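Support > Closed tickets > Serial and USB adapters

2026-04-22, Noura Nseir

Bench PC loses the COM port on the Trendgate USB serial cable. Writing this up quick while I still remember the order I did things.

Setup: Windows 11 desktop, Trendgate USB to RS232 cable, null modem adapter, then the Orozco label scale. Scale talks 9600 8N1, no handshake. Miltico logging program sits on COM5 and writes one line per weighing. Worked for months.

Symptom: log stops partway through the morning. Program says "port not available". Device Manager still shows COM5, no yellow mark. Close program, reopen, same error. Unplug cable, plug back in, it comes up as COM6. Program is hard set to COM5 so of course nothing.

First try – set it back to COM5 by hand under Port Settings > Advanced. Windows says COM5 is in use. Said yes anyway. Ran for 34 minutes then dropped again.

Second try – different USB port, rear instead of front. Came up as COM7. Same drop, a bit later. So not the front panel wiring, or not only.

Third try – swapped the null modem adapter for the spare. No change. Put the old one back.

Event Viewer, System log: 18 entries for the hub resetting the device since Monday. Should of looked there first.

Power management next. Device Manager > Universal Serial Bus controllers > each USB Root Hub > Power Management tab > untick "Allow the computer to turn off this device". Also turned off USB selective suspend in the power plan. Reboot. Better, got through lunch, then one more drop at 2:40.

Called Nadja Mösli over at Wurncombe, same cable, same scale. Hers has been fine. Compared drivers and mine is newer, Windows Update put it in earlier in April. Hers is the one off the vendor CD.

Rolled back:
- unplugged the cable
- Device Manager > View > Show hidden devices
- removed all the greyed out COM ports (there were a lot), ticked the box to delete the driver too
- reboot with network cable out so Update couldnt grab the new one
- installed old driver, then plugged cable in
- Port Settings > Advanced > COM5, no "in use" warning this time
- latency timer down from 16 to 2, Nadja has hers like that

Network back on. Left it overnight with the scale sending continuous output. 62 hub resets was what I half expected, got zero. Log has no gaps, checked start and end and a chunk in the middle.

Loopback test also fine – pins 2 and 3 jumpered at the DB9 end, typed into the terminal, everything came back. Did it at 9600 and again at 115200.

Still to do: block the driver in Windows Update so it doesn't come back next patch day. Nadja says the group policy for device installs works but she had to put in the hardware ID exactly, with the REV part. Haven't tried. Also want a powered hub on that desk, the scale cable is sharing with a webcam and a card reader and I don't love it.

If it drops again, check the driver date BEFORE touching anything else. Reopen this ticket, don't start a new one.
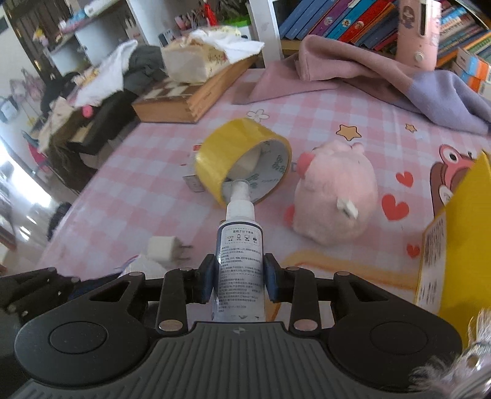 Old driver installer is on the shared drive under Serial, with the hardware ID in a text file next to it. Don't rename the folder, the setup script has the path typed in.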